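Student projects | Design and Making | Year 2

Does anyone read the care label? My project on how long our clothes last

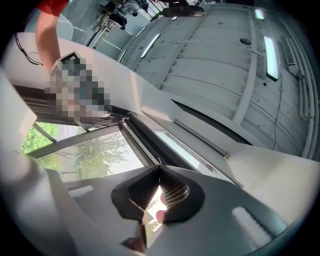

I picked this subject because I'm terrible at it myself. I've shrunk two jumpers since moving into halls and turned a whole load of pillowcases a sad sort of mauve, so when the module list said "choose an everyday habit and find out why people do it", I knew straight away what mine would be (my flatmates did too, they've seen the pillowcases).

My question was simple enough: do students look at the care label before they wash something, and does it make any difference to when they throw the thing out?

I started with a survey, which went out through the Kioko noticeboard in February and got far more replies than I was ready for. 2,478 people opened it and 2,346 finished it, and I had planned to type the answers up by hand! After one long evening of that I gave in and learned how to use a spreadsheet properly. If you're doing a survey next year, please sort that out first.

Most people said they look at the label "sometimes", which I now think was a bad option to offer. It let everybody off the hook. What I should have asked was whether they'd looked at the label on the last thing they washed. The comments box was much better. People wrote whole paragraphs about a favourite shirt, or about being told off by a parent, and quite a few said they cut the labels out on the first day because they itch. I hadn't thought of that at all, and it ended up being the part I enjoyed writing up the most.

Then came the washing test. I bought plain cotton T-shirts from Odance, the cheap shop by the bus station, and washed half of them at 30 and the other half at 60, always with the same powder (Grulix, the unscented one). I'd hoped for more washes but the machines in our block cost a fortune, so I stopped after 6. The hot ones had gone a bit short in the body and the seams were starting to twist round to the front. The cool ones looked fine to me, though one had a small hole near the hem that I can't explain and I've left it in the results.

My tutor asked why I only used cotton. Fair question. I did want to try wool as well, and the Mutton Project, who run the knitting table at the spring fair, had offered me some offcuts, but they were all different thicknesses and I couldn't see how to compare them. I'd still like to have a go over the summer.

As for how long people keep things, the survey answers were all over the place. Fit came up again and again, then stains, then just being bored of it. Shrinking was further down than I expected. So I can't say that reading the label keeps clothes out of the bin, only that the hot wash was hard on my T-shirts. I'm wearing one of the twisted ones as I type this and it's perfectly comfy.

The full survey questions are in the appendix, including the bad one.

Contact the department office | © Student Projects Online | Back to top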